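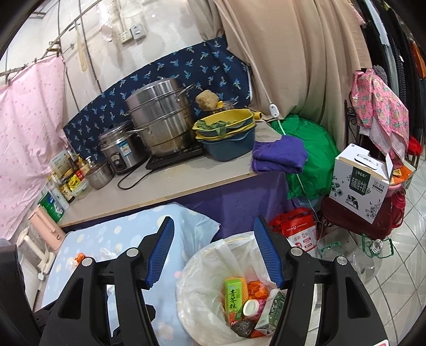

Gripper over the bin, jaws open.

Clearing a table by hand demo: how much mess do you leave in?
Posted 23 February 2021 | 12 comments | 20 shares

We use cookies to remember your login and reading settings. Accept / Manage

semlam
OK, so I've finally got my own handheld gripper going (Gevine jaws, blue pads, the whole thing runs on Raltus for the recording side) and I've been doing the most boring task I could think of, which is picking trash off a table and putting it in the bin. Wrappers, bits of plastic, that kind of thing. I'm up to 200 demos and the policy I trained on them is... not great! It goes for the table fine. Then it hovers over the trash like it's picking out a birthday card.

My question is about how clean the demos should be. I've been doing them in a real kitchen with all the real stuff in it, rice cooker, steamer, seasoning bottles, curtains, everything. My brother thinks I should hang up a sheet and do it on a bare table first. I don't want to, I feel like I'd just be making a robot that works in front of a sheet. Anybody been through this?

Sem (Lambrechts, for the people who know me from the Zulville meetup)

pelican_dan
Leave the kitchen alone. I did a whole month with a plain white backdrop and the thing fell apart the minute I took it down. Vary the table instead. Move the trash, swap the trash, change where you start your hand.

Cor_Aerts
Going to disagree with Dan a little. At 200 demos you don't have enough to cover a busy background AND a squishy object AND a deep target. Pick one hard thing. I'd keep the kitchen and start with a box or a carton, something that holds its shape, then add film and wrappers once it can do the box. Thin plastic is miserable. It moves when you breathe on it.

semlam
Yeah the film is where it all goes wrong for me, I won't argue with that one. The setup I keep having trouble with is a clear bag lying half over an orange wrapper, on a tablecloth that's covered in planets and suns. I can see where the bag stops and the wrapper starts, but I'm a person standing there with two eyes and I already know what a bag is. Through the gripper camera the orange just shows straight through the plastic and comes out kind of pinkish red.

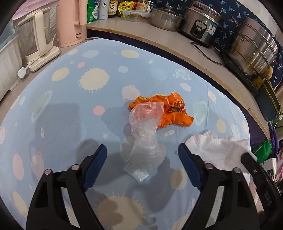 So what I've been doing is going for the middle of the bag, where it's pinched and wrinkled up and there's something to grab. But then some days I go for the pointed corner because I'm closer to it, and I'm wondering if that's my real problem. Two habits, one label. I never wrote down a rule for myself, I just grabbed it however felt natural, and now I've got a policy that can't make up its mind. Cor, is that what you'd expect?

Cor_Aerts
That's exactly what I'd expect. Hovering between two grasps is the classic. Pick the wrinkled middle, always, and redo the ones that went for the corner.

mossy_keys
Hmm, I wouldn't throw any out! The model I'm using copes fine with two ways of doing the same thing, and the corner grabs are useful when the middle is flat against the cloth. What hurt me was speed. I slowed way down right before closing because I was nervous, and guess what it learned.

semlam
Oh no. I do that. I totally do that.

pelican_dan
Everybody does that. Practice with the recorder off until it's dull, then turn it on.

Cor_Aerts
Mossy, which model though? If Sem's on the small default one in Raltus I stand by what I said. It averages.

mossy_keys
Fair, mine's the bigger one, and I had 688 demos by the time I stopped counting on it to fail. On the small one I'd side with Cor.

tinroof
Can I ask why handheld at all? I drive a real arm by remote over at De Graaf and at least every demo I record is something the arm can physically reach. With a handheld you can twist your wrist in ways no arm is going to follow, especially tipping down into a bin.

semlam
Money, mostly. Also I can do 20 in the time it takes me to do one by remote, I'm terrible with the controllers. But the wrist thing is a good point, I do kind of lean over the bin. I'll try keeping it upright and just letting go from above the rim.

tinroof
Do that. And film the whole drop, don't stop recording the second the jaws open. I lost all of September to that.

semlam
Plan for now is middle of the bag only, no nervous slowdown, drop from above. Planets stay on the table. I'll put the new numbers in here when I've got them.

pelican_dan
Still say swap the tablecloth now and then.

Enjoying the forum? Get the newsletter. Enter your email to sign up.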